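4.2 The bed as a table

We come now to the part of the study that we had least expected to write, and that grew, over the months of reading and rereading the room notes, into the longest of our sections. When the Stolik survey was planned, the list of surfaces that people eat from or lay food out on had seven entries, and the bed was not one of them. There was a line for the table, naturally, and one each for the counter, the windowsill, the top of the refrigerator, the chair, the floor and the tray. The first two weeks in Brandadberg were enough to send us back to the printed sheet with a pen, and by the end of September the eighth line, added by hand, had been ticked in 200 of the 397 rooms visited. In the revised sheet it is printed like all the others, and a little higher up.

It may help to say what kind of rooms these are. The Voß buildings, where most of our visits took place, were put up as single rooms off a shared corridor, with a kitchen at the end of each floor, and the rooms in the Sitley Street houses are much the same in size, though older and with better windows. A bed goes along one wall and there is rarely a second place for it. Once it is in, what remains is a strip of floor wide enough for a chair or a small table, seldom comfortably for both, and people make up their minds one way or the other quite early. Several tenants told us they had started out with a table and had given it up after the first winter, and one woman described hers, fondly enough, as a shelf she used to bump into.

So the bed does the work. During the day it is the largest level surface in the room, usually by a long way, and it stands at a height that suits a person sitting on its edge or on a low stool beside it. We were curious to learn how it is made ready, and the answer is that very little is done to it. The sheet or spread is pulled flat, the pillows go to one end, and some kind of firm thing is set down to carry whatever needs carrying. We met baking sheets, a drawer taken from its chest, a large picture book and a great many box lids. These last deserve a few words of their own.

A box lid has two things in its favor. It is rigid enough to keep its contents level on a mattress that gives, and its low rim keeps round things from wandering off, a real concern with fruit. It also costs nothing and can be thrown away when it gets sticky, although in our notes people kept theirs a good deal longer than they said they would. Figure 4 shows one laid out on a plaid sheet, with a pair of tangerines, some smaller fruit, a cherry tomato and a few shriveled brown pieces that we took for something dried and did not try to name any more closely. The arrangement is typical of what we came to call, among ourselves, the resting tray: a loose gathering of odds and ends, too mixed to be a meal, with one half of the lid left clear. The clear half is worth attention. In the object log, which runs to 1280 entries, we find again and again that food on a lid is grouped to one side, and the people we asked said that the open part was for peeling, for cutting, for putting down the pits, or simply for the hand.

Figure 4. A box lid with a white interior and pink edges in use as a fruit tray, on a bed with a plaid sheet. A kettle on a round metal base stands farther back.

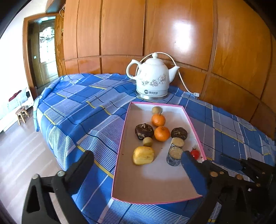 It would be easy to make too much of tidiness in all this, and an earlier draft of this section did. We had sorted the rooms into orderly ones and less orderly ones, with a rather prim little scale, and Jana Steinbach, who had done more of the visits than anyone else, read it through and asked us kindly to take it out. Her point was that a scale of this sort measures the hour of the day more than it measures the household. A lid at ten in the morning and the same lid at four in the afternoon are different objects, she wrote in the margin, and we have kept her margin notes and dropped the scale. Crumbs, peel and the stray fruit that has ended up next to the lid are recorded in our log as present or absent, and nothing further is read into them.

What we can say with more confidence is that fruit and hot drinks go together on the bed far more often than either goes with cooked food. Soup, noodles and anything with sauce were nearly always eaten in the corridor kitchen, standing up if need be. Tenants were quite firm about this and a few were amused to be asked. Fruit is another matter. It is dry on the outside, it needs no plate, and it can be left and come back to over an afternoon, so that the lid becomes something between a larder and a dish. One older man in Sitley Street kept his on the bed all day and moved it to the windowsill at night, every night, and he told us that he would not have thought of calling this storage, though he agreed when we said it that it probably was.

The kettle raises questions of a different kind. In a room with no counter it has to stand somewhere within reach of a socket, and the reach of its cord, often quite short, decides a great deal about how the rest of the surface is used. We noticed that the kettle tends to take the wall side and the lid the near side, with the person between the lid and the open floor. Put that way it sounds like a rule, and we do not mean it as one. It is more that the wall side of a bed is awkward to reach and therefore good for things that are lifted once or twice and then left standing, while the near side is wanted for things that are picked at. In the rooms where the bed stands against wood paneling, as it does in Figure 5, the paneling seems to be treated as a sort of backsplash, and both cord and kettle are pushed up close to it. The adapter, where there is one, usually has no place of its own and lies on the cloth.

Figure 5. Kettle and cord near a paneled wall, with the plug and adapter resting at the rear edge of the plaid cloth. The long pink tray is on the same side as the kettle. 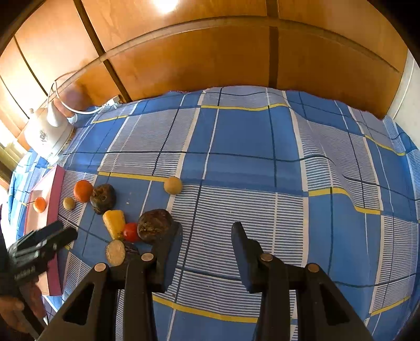 We asked about safety, as anyone would, and we asked it late in the conversation so as not to sound like inspectors. The answers were sensible and fairly uniform. People said they did not like to leave a full kettle on a mattress, that they sat still while it was heating, and that they would put it on the floor or the chair if a child was visiting. Some used a cork mat or a piece of board under the base. A metal base was generally trusted more than a plastic one, which we mention only as an opinion we heard often and have not tested in any way. The housing office at the Voß buildings had posted a notice asking tenants to boil water in the shared kitchens only, and we saw the notice on every floor, in most cases with a bus timetable pinned over one corner of it.

A word should be added on the cloth itself. We had supposed that a bed used in this way would have a special cover for the daytime, something wiped down or shaken out and then folded away, and we did find such covers in a modest number of rooms, oilcloth mostly. Far more commonly the thing underneath the lid was the ordinary sheet or spread. Plaids and checks were well liked, and when we asked why, we were told about stains and how a busy pattern forgives them, and also, more than once, that plaid looks like a picnic. We were charmed by this and have perhaps given it more room in our thinking than a handful of remarks can bear. Still, it fits with how people spoke about eating on the bed in general. They did not describe it as going without a table. They spoke of stretching out, of having everything in reach, of a friend sitting at the other end with her shoes off and the tangerines going back and forth.

There are limits to what these notes can support. The visits were all made in daylight, and evening use is known to us only from what tenants told us. Beds shared by two people are underrepresented, and we visited too few rooms with bunk beds to say anything useful about them. We also came as guests, and guests are offered fruit. It is quite possible that a portion of the lids we recorded had been filled a little more generously than on an ordinary day, and we have tried to allow for this by leaving out any food that was set out after we had sat down. The full object log, with the revised list of surfaces and the wording of the questions, was closed on April 12, 2025, and is reproduced in Appendix B.

The windowsill, which takes over many of the same duties once the lid has to be moved for the night, is taken up in the section that follows.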